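Bunden Night Walk

The Bunden Night Walk is a public demonstration of outdoor mobile robots held after dark on ordinary streets in the town of Bunden. It forms the closing part of the open day run by the Karras Institute, a technical training and research centre in the same town. The first Night Walk took place on 21 Nov 2018 and was organised by Chrysanthi Psarras, then head of the institute's field robotics section. The event has since moved to January, when the early sunset allows schoolchildren to attend.

Unlike the daytime part of the open day, which is held in the institute's workshops, the Night Walk has no stage and no seating. Visitors follow a robot on foot, or wait at one of the points along the route, while staff explain what the machine is doing. The robot used in every edition so far has been Plollum, a four-legged inspection robot built at the institute with a drive system supplied by the local firm Hasico.

Background

The Karras Institute began holding open days as a way of recruiting students for its evening courses. In the early years the programme consisted of talks, a tour of the machine shop and a display of student projects. Robots were shown indoors, usually on a marked floor under strong and even lighting.

Psarras proposed an outdoor demonstration after joining the institute from a company that made equipment for tunnel inspection. In a paper circulated to staff she argued that visitors were being given a misleading idea of what mobile robots could do, as the conditions in the hall had been arranged to suit the machine. A street at night, she wrote, would show the public "the same difficulties that we meet ourselves". The proposal was turned down once on grounds of safety and accepted the following year, after the town agreed to close the chosen streets to through traffic for the evening.

The first edition was planned for a small audience and drew 315 visitors. The organisers had printed too few route sheets and the last groups set out without them. Attendance rose to 774 at the second edition.

Route

The route begins at the side gate of the institute, passes along Foundry Lane and the lower part of Chapel Road, and returns by way of the covered market. It is made up of paved road, with a short section of cobbles beside the market that was added at the third edition. The upper part of Chapel Road was used only once. Its slope proved tiring for older visitors, and the groups became separated.

Residents are told of the date by letter. They are not asked to move parked vehicles or to turn lights on or off, and shops along the route may keep their signs lit. The organisers regard this as part of the purpose of the event. Parked motorcycles and scooters, people standing at the roadside, lit windows and long stretches of shadow are all things that an inspection robot must be able to deal with in regular use.

The street lighting in the older part of Bunden is uneven. Lamps stand far apart on Foundry Lane, and between them the robot depends largely on its own headlamp. The beam is aimed low, at the ground just in front of the machine, so that the surface is clearly lit and people coming the other way are not dazzled. A result of this setting is that the camera sees the nearest part of the road very brightly and much of what lies beyond it poorly. Staff on the walk carry a tablet on which visitors can look at the view from the robot and compare it with what they see for themselves. 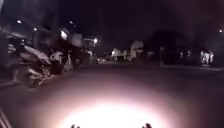
Why does the robot carry a lamp if it can also measure distance with a laser?

The laser tells the robot how far away things are, but it gives little information about what they are, and the lamp allows the camera to pick out details such as painted lines and drain covers.

The robot

Plollum walks on four legs and carries its sensors on a raised plate at the front of the body. These consist of a forward camera, a laser scanner and a pair of contact switches. The headlamp is mounted below the camera. The machine was first built for checking service corridors, and its body was made narrow so that it could pass through standard doorways.

For the Night Walk the robot follows a stored map of the streets, made by leading it along the route on an earlier evening. It compares the map with the readings of the laser scanner and corrects its position as it goes. Objects that were absent when the map was made are treated as obstacles. The robot slows when such an object is close to its path, and stops if the space left is too small for it to pass.

A member of staff walks beside the machine at all times with a hand-held stop control. A second walks ahead of the group. The speed is limited to that of a slow walk, and the robot is not allowed to cross a junction without a command from the operator.

Programme

Groups leave the side gate at regular intervals. Each walk is led by two guides, one of whom is usually a student on the field robotics course. Before setting out, visitors are asked to stay behind the robot, to keep torches pointed at the ground and not to use camera flash. The request concerning flash was introduced after the first edition, when a number of false obstacle warnings were recorded near the gate.

Three stops are made on the way. At the first, the guide switches off the headlamp for a short time so that visitors can see how the picture on the tablet changes while the laser readings remain much the same. At the second, the robot is asked to find its position after its map has been cleared and loaded again. The third stop, beside the market, is given over to questions.

Those who do not wish to walk may remain in the institute's lecture room, where the tablet view is repeated on a large screen with a spoken commentary. The room was opened for this purpose at the second edition at the request of visitors with limited mobility.

Use of recordings

The robot stores camera pictures and laser readings during every walk. After each event they are checked by staff, and material in which a face or a number plate can be read is removed. The remainder is used in teaching. By the end of the fourth edition the teaching collection held 3,637 short sequences, of which 411 had been marked by students as showing a person or a vehicle near the edge of the lit area.

Work with this collection forms part of the second-year course. Students are asked to decide where in a sequence an object first becomes visible to a human viewer, and to compare their answer with the point at which the robot's software reports it. Psarras has described the exercise as more useful than a collection made in full daylight, as students often disagree among themselves and must then explain their reasons.

Reception

The event was well received in the local press, which gave most of its attention to the closing of the streets and to the number of families taking part. Several residents of Foundry Lane wrote to the institute after the first edition to complain of noise late in the evening. The last walk has since been brought forward, and the rubber feet fitted to the robot were replaced with a softer type supplied by Hasico.

Some teachers who brought classes to the second edition found the explanations too technical for younger pupils. A shorter walk, ending at the second stop, was added for school groups in the following year. Guides on this walk use a printed sheet of everyday terms prepared by the institute's teaching office.

A more general objection was raised by a former member of the institute's staff, who held that a closed street with a trained operator at hand could not be called a realistic test. The institute replied that the Night Walk was a demonstration and had never been offered as a test, and that results from it were not quoted in its technical reports. The wording of the programme was nevertheless changed, and the phrase "street trial" no longer appears in it.

Later editions

The third edition was the first to be held in January and the first to include the cobbled section. The robot stopped on the cobbles during two of the walks and was carried to the end of the route by staff. Changes to the way it places its feet were made before the fourth edition, at which all walks were completed without assistance.

Psarras gave up the direction of the event after the fourth edition and remains an adviser to it. Responsibility passed to the institute's open day office, which also publishes the route and the times of departure.

See also

Karras Institute open day
Plollum (robot)
Foundry Lane, Bunden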